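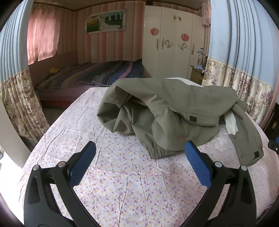
Green jacket on a flowered sheet

Clundon Street Clothing Swap, planning meeting
24 June 2025
Notes by Daiane Brandão

Present: me, Wilson Urrego, Hauwa Nnaji, Benedito Brito (came in during the hall discussion, with cherries, thank you Benedito). Laimutė Ozoliņš sent apologies and a very long email, which I read out and have tried to work in where it fits.

Hi all, I'm typing these up the same night while I can still read my own handwriting. If I've got you down as agreeing to something you didn't agree to, shout before the next meeting and I'll fix it.

Last meeting's notes

Wilson pointed out that I had written "Hauwa to return the racks" when it was Hauwa's cousin who had the racks. Corrected. They are back now anyway, minus one wheel. Otherwise everybody was happy with them.

How the March swap went

We finally talked about this properly. I thought it was lovely and so did Hauwa, but the first hour was a squash and we all knew it. People came in through the same door they were trying to leave by, and the kids' table was right in the way (my idea, sorry!). Laimutė's email says her neighbor turned around and went home when she saw the line, and I felt bad hearing that.

We took in around 300 pieces, and Wilson thinks a third of them were T-shirts. Coats and jackets went almost right away. Men's pants hardly moved at all. Benedito asked if we could just stop taking T-shirts, and Hauwa said no, people need T-shirts, they just don't need ones with a company picnic on them. We went back and forth on this for longer than I'd like to admit and ended up with: plain ones yes, printed ones only if they're in really good shape, and whoever is on the drop-off table gets to decide.

The hall

Wilson called the Dantas Hall and they will have us again for the fall swap. The fee is now $90 for the afternoon, and that includes the little kitchen but not the side room. I asked if we could get the side room thrown in and Wilson said he already tried. We agreed to take it without, and to put the try-on corner behind the folding screens at the far end of the main room. Hauwa has one screen and thinks her sister has another.

The back door can be opened if one of us stands by it, so that becomes the exit. Benedito offered to stand there. He'd like a chair.

Money

There was $14 in the tin after March, once we paid for tape and tags. Not much, but nothing is owed. We talked about asking for a dollar at the door. I was for it, Hauwa was strongly against, and Benedito said he didn't mind either way but he wasn't going to be the one asking. Wilson suggested a jar with a sign and we all liked that better. Any hall money the jar doesn't cover, we split between us like before.

Tickets and tags

We're sticking with one ticket per piece, same as always. Laimutė wants two tickets for a winter coat, and she makes a good case (two paragraphs of it). Benedito worried that people with only light things to bring would never get a coat that way, and I have to say that convinced me. We left it at one ticket for everything and I'll write to Laimutė about it, nicely.

The Stikon tags were a pain. Half of them had dropped off by the time people were looking through the racks. Hauwa has safety pins and paper squares and would like to go back to that. Agreed, and I'll cut the squares.

Drop-off

Clothes can come to my place or Hauwa's, starting two weeks ahead. Please, please have people check the pockets. In March I pulled out a house key, a lot of tissues and one boiled sweet that had been through the wash. The key is still on my hook by the front door if you know whose it is.

We'll take up to 3 bags per household, clean and dry. No shoes this time. Wilson was sad about the shoes, but he also didn't offer to store them.

Leftovers

The Cliser Center took everything we had left last time and would do it again, but they want it sorted into adult and kid, and they close early. Benedito has the van and can go straight over once we've packed up. That means finishing on time, so I'm putting Wilson in charge of the clock.

Mending table

This was in Laimutė's email too, and everyone said yes on the spot! She would sit with her machine and do hems and buttons while people wait. She needs to be near an outlet and she'd like a decent lamp. I have one she can use. No zippers, she says, and she underlined it.

To do

Wilson: confirm the hall, make the jar sign
Hauwa: pins, screens, find out about a wheel for the rack
Benedito: van, back door
Laimutė: list of what she'll mend, for the flyer
Me: flyer, paper squares, answer Laimutė's email, lamp

Next meeting at Hauwa's, date to come by text. Somebody please bring back my blue bowl.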